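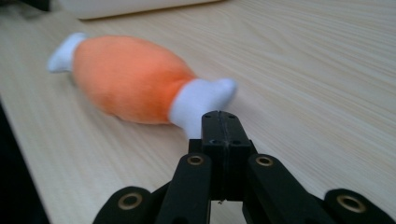

I've been using the Zidivach demo-learning kit since June, and I finally have enough hours on it to say something useful. The idea is simple: you squeeze a handheld gripper through a task, record yourself doing it, and train a policy on those recordings (no teleop rig, hooray!). Soft stuff is where I was most curious, so the plush drumstick with the white bone ends became my main test object. The method wants 200 demos per task. I got decent grasps out of far fewer, but placing stayed wobbly until I did the full set.

My favorite part is how the training code handles timing. It predicts 6 steps ahead and then re-plans, and the motion looks so much smoother than what I got from my old Nakajima setup! Setup took me 35 minutes. The manual is thin, though, and the calibration chapter skips a step I had to dig up on the Driveo forum.

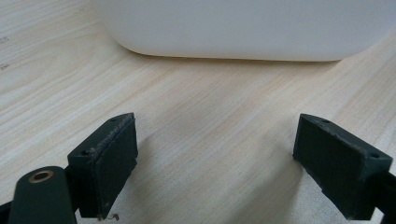
Does a policy trained on one table carry over to another? Partly. Mine lost almost a third of its successful grasps when I switched tables, and a small batch of new demos brought most of that back.

I'd buy it again, but I'd want a better manual.

Comments

gripfan: Did you retrain from scratch for the new table?

benchnotes: Same calibration headache over here in Cirnton. Took me two evenings.

softpick: More on the placing part please!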